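Hullinard water works to start in July

20 June 2024

The town of Hullinard will replace the old water main under Drandaleck Road in July. The work will take 13 days, and 539 homes will have low pressure in the morning hours. Residents of Lill Street can fill bottles at the Brornness school gate.

The town asks people not to park on Drandaleck Road during this time. The present main is 91 years old and lost water in many places last winter. A letter with the exact hours was sent to all homes on the road.

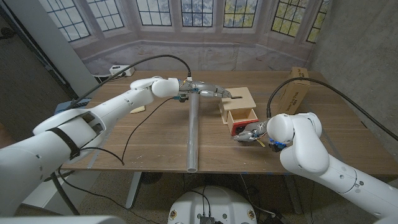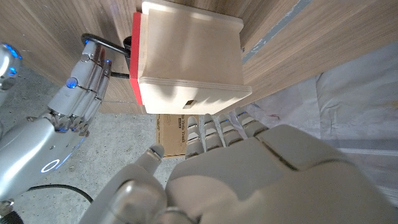

A pipe on a wooden table (first photo) and a light gray robotic hand (second photo).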